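# Kultside Open Day

The **Kultside Open Day** is a yearly public demonstration of household robotics held each May at the Kultside workshops in Brendberg. It is run by Plovon, a small automation company, with equipment and floor space lent by the furniture maker Eichhorn. The event is best known for its live sessions in which people, holding grippers in their hands, carry out domestic chores so that the movements can later be used to train robot arms. It has drawn steady local interest and a fair amount of criticism, most of it to do with the distance between what is shown and what is claimed.

## Background

Plovon began opening its doors after complaints from Brendberg residents that nobody outside the company knew what the Kultside building was used for. The first open day was a single afternoon with a talk and a film. Later editions added live work, a question session and, for two years, a children's corner that was dropped without explanation.

Publicity for the event has often described it as a chance to "meet the home robot". Visitors to the early editions were shown an arm bolted to a bench, which moved cups between two trays. The wording was kept for several years after the arm had been withdrawn.

## Format

Visitors are taken round in groups, each visit lasting 88 minutes according to the printed programme. Five stops are listed. In practice the fourth, a viewing gallery above the main workshop, has been closed at most editions, and the time is given over to the shop.

The central part of the visit is the chore session, held in a space furnished like a sitting room. An operator sits or kneels on the floor with one gripper in each hand and works through simple jobs such as opening a drawer, moving a packet or clearing a low table. The grippers carry square printed markers, which let cameras work out where each hand is. Operators may also use a head-mounted device. No robot takes part in this section, a point the guides have been uneven in making clear. Several published accounts by visitors refer to "the robot's hands" when describing what were, by any plain reading, a person's hands holding tools.

A replay section follows, in which an arm is meant to repeat a job recorded earlier. Plovon has said that 1000 recordings lie behind each replay. It has not said how many attempts the arm is allowed, and the replay is shown on a screen more often than it is performed in the room.

## Reception

The most detailed account of the event is a long article by Sorcha Conneely, a former appliance tester who attended two editions. Conneely praised the staff for answering questions at length and found the chore session more interesting than the replay, "mainly on account of it being real". She was less kind about the conclusions drawn from it. A person putting wet wipes into a drawer, she wrote, proves that a person can do so — the open question is what happens when the person goes home.

She also objected to the choice of jobs. The objects used were light, dry and easy to grip, and none of the sessions she watched involved liquids, cloth that had to be folded or anything that could break. Plovon replied that simple jobs were chosen so that visitors could follow them. Conneely noted in a later edition of the article that the reply did not mention whether harder jobs had been tried.
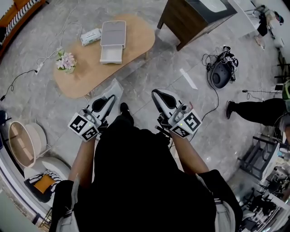 *Hand-held grippers with printed tracking markers, held in both hands near a low oval table.*

Supporters of the open day, among them several Eichhorn staff, argue that critics expect too much of a public visit. In their view the event is there to explain how recordings are made, and it does so in more detail than most companies would allow. The furnished room is often mentioned in its favour, as earlier demonstrations had used bare benches that told visitors little about an ordinary home.

## Claims and disputes

A leaflet handed out at one edition stated that a working home robot would be ready "within 6 years". The line was missing from the next year's leaflet. Asked about it during the question session, a guide said the figure had been a target and had never been a promise, although the leaflet had used neither word.

Attendance is also disputed. Plovon counts each stop as a separate visit, so that one person completing the tour may be entered up to five times. Figures given in its newsletters should be read with that in mind, and no independent count has been made.

## See also

- Motion recording
- Remote handling
- Eichhorn (furniture maker)
- Brendberg: industry and trade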